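Drendari wants 600 a seat for Vatum. Is it worth it?

First thing you see when Vatum loads is a flat gray nothing. No room, no floor, no sky. I thought it had hung. It hadn't, that's the default world, and after five weeks of staring at it I've stopped minding.

Quick background for anyone who skipped the September issue. Vatum is a grasping simulator. You give it an arm, a gripper and a pile of objects, it gives you practice runs by the thousand, and the idea is you find out what your robot is going to fumble before it fumbles it on a paying customer's line. Drendari sells it by the seat, $600 a year, with a starter pack of 152 objects. The full library is 834 and costs extra. More on that further down, I have complaints.

Setup was painless. Mostly. Installer ran, license key took, sample project opened on the first go. Then I tried importing my own gripper file and lost an afternoon to it. The joints came in fine but the finger pads landed backward, facing out. Support had an answer by dinner time: one checkbox, buried in the import menu, labelled "mirror". Not in the manual. It should be in the manual.

Once it's going it's quick. Runs on an ordinary desktop with a midrange graphics card, fan noise and all, and I could leave a batch going while doing other stuff. Resetting a run is a single key. Changing the weight or the slipperiness of an object is a slider. No code needed untill you want something odd, and then it's plain Python scripts, decently commented.

The wrist view is where I spent most of my time. 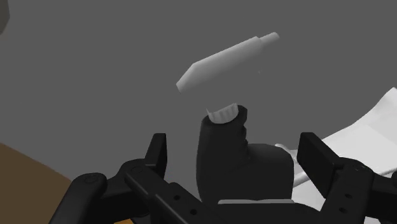
Drendari puts a viewpoint behind the hand by default and I'd have paid for that alone. Outside views look nicer in a slide deck but they hide the one thing you care about, where the pads are. From back here the black fingers stand up on either side of the bottle and you can judge the lean on it at a glance. The detail is good too, down to the ridges on the white cap and the small round holes along the gripper's arms. Dark bottle, black pads, though. Against each other they turn to mush, and there's no outline mode to help. Two of us asked for one. "On the list," we were told.

Also pieces float. The library is full of household stuff and a lot of it is made of several parts, and the parts don't always stay where a normal person would expect them. You can pin them by hand. Tedious. There is an auto-pin tool which worked for me on simple shapes and gave up on anything with a nozzle.

Aigars Zariņš runs a small packing cell in Dorkstead and has been on Vatum longer than I have. He's blunter. "The physics I trust for boxes. Bottles, most days. Bags, no." He still does every bag test on the real arm and doesn't see that changing. His seat pays for itself in bottles, he says, mainly from not having to mop.

I'd go along with that. My own bag runs were a mess, the plastic stretched like gum and then snapped back through the table. Fun to watch. Useless. Soft goods are marked beta in the menu, to be fair, but the sales page doesn't mention beta anywhere I could find.

Elīna Pärn at Drendari took my call about it. She looks after the object library and didn't duck. Soft goods need a new solver, it's being written, no date. On pricing she was less chatty. The full library is quote only, and the quote depends on how many arms you run, and no she wouldn't give me a range. I don't love that. A two-person shop shouldn't need a sales call to find out what a box of virtual shampoo costs.

What about the competition? Siliņa is the obvious one. Cheaper, uglier, smaller set of objects, but you can see every price on the page and its import just works, pads facing in and everything. It has no wrist view worth using. If you're on a single arm moving boxes all day get Siliņa and keep the change. If you handle bottles, tubs, anything with a cap, Vatum is the better tool and it isn't very close.

Odds and ends. Dark menus only, no light theme. Undo goes back one step, one!, which cost me a layout. Export to video is great, short clips, small files, no watermark. The forum is quiet but the staff read it. Trial is free and doesn't ask for a card, so do the trial, and import your own gripper on the first day, not the last like I did.

I've renewed my seat. Starter pack, not the full library.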